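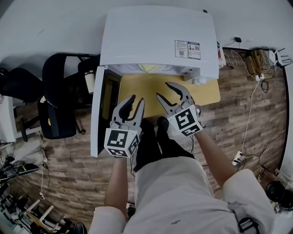
Mared Lewis would like the word "teleoperation" kept out of any article on this subject. Nothing is being operated at a distance, she told visitors at the start of the September open day at Plillach, and people who arrive expecting a joystick spend the first hour looking for one. What the company calls handheld demonstration involves a person holding a pair of robot grippers and doing a household job with them. The arm comes into it later.

Plillach occupies the second floor of a former print finishing shop. Visitors were admitted in groups of 10, and each group was given 40 minutes, most of it spent standing. Two rooms were open. The first is for recording. The second contains the Grondness, a two-armed machine on a fixed column, which is trained on what the first room produces.

The recording room is furnished like the back of a small office, with desk chairs, cables and a wooden table. The operator holds a gripper in each hand. Each has two curved gray fingers with black pads, and each is mounted on a white cube printed with black-and-white square markers. The markers let software recover the position and orientation of the gripper from video. Finger opening is logged separately. Between them, these two streams are what the learning system receives as the action, and the video is what it receives as the observation.

The task set for the day was a front-opening appliance. According to Neusa Fontes, doors were chosen because they punish small errors. A panel on a hinge travels along an arc, and a gripper that pulls in a straight line will either slip off the edge or load the hinge. A human operator corrects for this without thinking about it. A trained policy has to find the correction in the data, and if every demonstration starts from the same spot, the correction may not be there to find.

For that reason the table is moved between recordings, and so are the chairs. Operators are told to vary their starting pose and to leave in any recovery from a poor grasp, provided the recovery is made with the grippers. Recordings in which a bare finger touches the appliance are discarded.

Visitors were allowed to try. The common mistake was speed. Markers blur when the hand moves quickly, and the tracking software, an in-house package named Vahidi, then interpolates across the gap. Short gaps are tolerable. Longer ones cause the whole recording to be rejected, and a monitor by the door reported each rejection in red text. The second common mistake was turning the wrists so that the marker faces pointed away from the camera. Fontes corrected both with the same instruction, which was to move as if carrying soup.

Weight was the other complaint. A pair of grippers is not heavy for one attempt, but staff operators work in blocks of roughly 40 minutes and then stop. Lewis said the limit was set after reviewing tracking quality by time of day. The last recordings before lunch were consistently the worst.

In the second room the Grondness was run on the same class of task, with an appliance it had not been trained on. It made 9 attempts during our visit. In 2 of them it failed to seat its fingers behind the edge of the door and stopped with the panel still shut. In the remainder the door opened, slowly, with a pause near the halfway point. Fontes attributed the pause to operators shifting their grip there, a habit the policy has copied. She would like to remove it. Lewis is less concerned, and pointed out that the pause costs little and the door still opens.

The transfer from hand to arm is the part of the method that draws the most questions. Plillach fits the Grondness with the same fingers and pads that the operators use, so contact with the object is close to identical in both cases. Reach is not. A person can lean, step sideways or crouch, and a fixed column can do none of these. Recordings are therefore filtered through a reach model called Brekora before training, and any motion outside the arm's workspace is dropped. Lewis declined to say what share of recordings is lost at this stage. She did say that new operators lose more than experienced ones, and that tape on the floor has helped.

One visitor asked whether the appliance in the recording room could be used for its normal purpose between sessions. It could, Fontes said, though the door seal has started to wear, and a replacement is on order.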